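The Frozen Custard Question

I went to Bravthorpe Gardens in January, a fine month to visit a theme park if you dislike lines and have no strong feelings about your fingers. The big coaster was closed for its annual going-over. The log flume was closed for reasons that became clear once I stood next to it in the wind. What was open was nearly all of the food, and I had a season pass with a dining add-on that I'd used exactly 2 times since buying it.

So I decided to eat my way out of debt.

The first stop was Aguiar, the sit-down place by the carousel. If you remember it as the burger counter with the sticky trays, it has come up in the world. There are cloth napkins now, and a host who asks whether you're celebrating anything. I said I was celebrating the recovery of my dining add-on, and he wrote something down. I would love to know what.

I ordered the fish tacos, which came with a wedge of lime and a small paper cup of slaw. The fish was crisp and hot and tasted like fish, three things I don't take for granted inside a turnstile. The slaw was mostly vinegar. I like vinegar, so I ate it all, and then I ate my sister's, because she'd gone off to look at the flamingos and had made no formal claim on it.

The rice is a different matter. It arrives in a dome, as if turned out of a measuring cup, and it holds that shape no matter what you do to it. I leaned on mine with a fork. It leaned back.

Service was quick and very kind. Our server told us which table the sun reaches first (the one behind the big planter, if you go) and moved us there without being asked. Lunch for two with the pass discount came to less than we paid for parking, and I have decided to be angry at the parking.

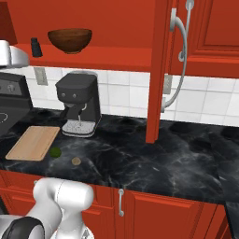

The walk between lunch and dessert

I should explain the layout, since the park map won't. Aguiar is at the bottom of the hill. Everything sweet is at the top. Between them is a path that winds past the gift shops, all of them open, all of them blowing warm air out of the door at ankle height. It's a very effective trick. We went into four. I own a penguin mug now.

My fitness tracker claimed 2,404 steps from the restaurant to the top plaza. I think it counted some of the browsing. My sister's said 3,050 for the same walk, and she'd like it known that she didn't take a longer route, she just has shorter legs and more enthusiasm.

Halfway up is the popcorn wagon, which was open and unattended. We waited a polite amount of time. A man in a park jacket came by, looked at the wagon, looked at us, said "huh," and kept walking. We gave up on popcorn.

The custard itself

Trikulo is the frozen custard stand at the top, with the striped awning. For years I've told people it was the best thing in the park, and for years I've based that on one cone I had on a day when it was 97 degrees and I would have said the same about a garden hose. A winter visit seemed like the fair test. If custard is good when you can see your breath, it's good.

Well, it's good. The vanilla is the one to get. It's dense and a little eggy, and it has enough salt in it that you keep going back to check. The chocolate is fine. The seasonal flavor was gingerbread, with actual chunks of the stuff, somewhat soggy, and I finished it out of loyalty to the concept.

They ask if you want a topping, and you should know that the toppings are extra even with the pass. The hot fudge is worth it. The "cinnamon crumble" is breakfast cereal. I recognized it right away, having eaten it for dinner more often than I plan to say on a public website.

There's a sign by the window saying they once served 2,000 cones in a day. On the afternoon we were there I believe they served two, and both of them were ours. The young woman at the counter gave us large cones at the small price and told us to please stay and talk for a while. We did. She recommends the pretzel stand near the exit, but only before four, when the good salt runs out. I didn't know there was a good salt. 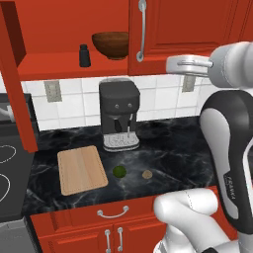 Posted by Azadeh Mohammadi
Filed under: Theme parks, Snacks, Tronthorpe and nearby

We got to the pretzel stand at ten past four. I can report that she was right about the salt. What was left was the powdery kind, the kind that falls off on your coat and stays there, and the pretzel under it was chewy in a way that suggested it had been waiting since lunch for somebody to be late.

I ate it anyway, on the bench by the exit, next to a family from Tronthorpe who had brought their own sandwiches and looked extremely smug about it. Their youngest was staring at my pretzel. I broke off the end and offered it to him, with a nod from his dad. He chewed for a moment and handed it back.

A few practical things, for anyone who has the same pass and the same guilt. Aguiar stops serving lunch at three in winter, and the sign outside still has the summer hours on it. The restrooms by the carousel are heated and the ones at the top are not. You can get a cup of hot water for free at Trikulo if you bring your own tea bag, and my sister did, because she's like that. And the dining add-on covers one entree and one dessert per visit, with the word "dessert" apparently meaning custard or a cookie, but not the funnel cake, which is classed as a "shareable." I have never once shared a funnel cake.

By my math I'm still behind on the add-on. I'd need to go back three more times before it expires, and my sister has offered to come along for two of those, provided we do dessert first and I stop telling servers that we're celebrating. The coaster should be open again by then. I'll probably hold the coats.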